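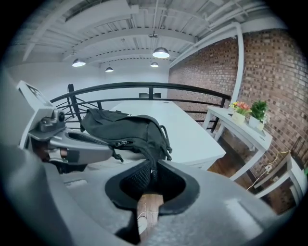
Dustell Handheld Demonstrations

Data card and README

Summary

Dustell is a collection of manipulation demonstrations recorded with a hand-held gripper. A person carries the gripper, performs a household or office task with it, and the camera on the tool records the work from the gripper's own point of view. The collection is maintained by the Tukora project and is intended for training and testing policies that learn from human demonstration. A smaller part, recorded by remote control of a fixed arm, is supplied for comparison.

Contents

The release holds 53 tasks. Each task has 100 demonstrations made with the hand-held gripper. For 10 of the tasks there is also a remote-control set, stored separately under the name Younis. The two sets share task names but not episode numbers, and users should not assume that episodes with the same number were recorded under the same conditions.

Tasks fall under four headings: moving objects between surfaces, opening and closing, handling soft items, and use of simple tools. Bags, cloths and straps come under soft items, whatever is done with them.

Recording sites

Hand-held demonstrations were recorded in 8 furnished interiors. They include shared workrooms, kitchens and upper-floor seating areas. Furniture was left as found where this was safe, and lighting was whatever the room provided. Brightness therefore differs a good deal between sites, and ceiling lamps are often in view because the wide lens takes in most of the room when the tool is tilted upwards.

The remote-control set was recorded at one site only, the Ditmont workroom, with fixed lighting and a fixed table position.

How demonstrations were made

Operators completed a practice session before recording. They were given the task name, a one-sentence goal and a starting arrangement. They were not told how to grasp the object. Each episode begins when the operator presses the record control and ends when the operator judges the goal to be met or abandons the attempt.

Operators were asked to keep their free hand out of the work wherever possible. Episodes in which the free hand touches the object are kept and carry the label "assisted".

For remote control, the operator stood within sight of the arm and moved it with a paired hand controller. These episodes are slower and contain more pauses - users training on both sets should resample them to a common rate.

Files

Each episode is a folder containing the following:

video - the colour recording from the tool camera
pose - the position and rotation of the gripper over time
width - the opening of the gripper fingers over time
notes - task name, site code, outcome and labels

Pose is given relative to the first moment of the episode. No shared room map is provided. Times in all four files use the same clock, and a missing reading is written as an empty field and should not be read as zero.

Outcome labels

Every episode is marked "complete", "partial" or "abandoned". The mark was given first by the operator and then checked by a second reader who had not seen the first mark. Where the two disagreed, the second reader's mark stands and the notes file records the disagreement. Abandoned episodes are included in the main folders and should be filtered out by users who want successful examples only.

Known limitations

The tool's own body covers part of the view in every recording. Objects close to the fingers may be hidden at the moment of contact.

The lens is strongly curved towards its edges and the corners of the image are dark. Calibration values are supplied for each tool. They should not be exchanged between tools, even where the tools look alike.

Pose tracking is less steady in front of plain white walls. Affected stretches carry the label "pose doubtful".

All operators were adults, and most were right-handed. Reach height and direction of approach reflect this.

Privacy

Sites were recorded with the consent of those responsible for them. Sound was not kept. Requests for removal of an episode should quote the site code and the episode number.

Permitted use

The collection may be used for research and teaching. It should not be used to identify persons or premises. Published work should name both the Dustell collection and, where remote-control episodes were used, the Younis set.

Changes in this version

Site codes have been made consistent across both sets. The January release listed two kitchens under one code; these are now separate. Finger width readings for the cloth-folding tasks have been corrected, and results obtained with the earlier readings should be run again.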